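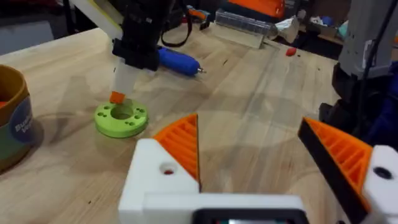 How do you get old glue-gun drips off a wooden worktop? Let them go completely hard, then ease a plastic scraper underneath and wipe over with a little warm soapy water.

12th April
Posted by Ronja Forsberg

I spent most of Sunday on the workbench and I'm so pleased with it! Everything came off, got sorted into tubs, and only the things I really use went back. The green ring was first on my keep list (I have a soft spot for it, all those little holes). 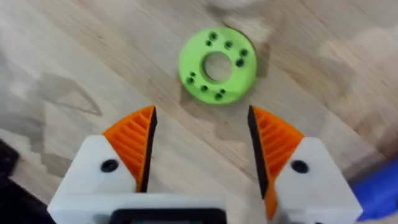

The green ring, on the wood.

Then came the small bits. Rokeya lent me her Skada drawers, up to 20 compartments if you put all the dividers in, and I still ran out of room before tea. Screws went in the top, offcuts in the bottom, and anything I couldn't name went in a biscuit tin – don't judge me.

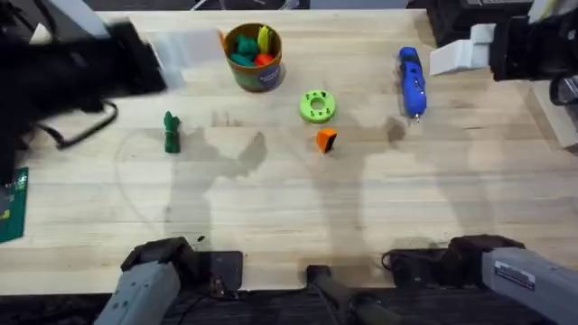

Bits all over the table, and the cup with the blue label.

The glue gun is the one thing I never know where to put. I tried a hook from Tukero but the handle kept slipping off, so for now it just lives on the table, within reach.
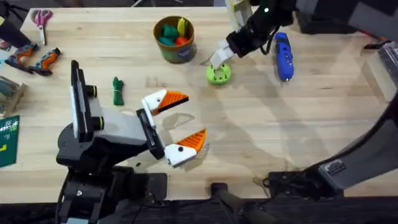
Next job is the oil. I've got half a tin of Fosteo left and I want two thin coats on before the end of April, with a night between them. Rokeya swears by one thick coat, but hers went sticky and stayed sticky for weeks, so I'm sticking with thin.

Last updated 4 days ago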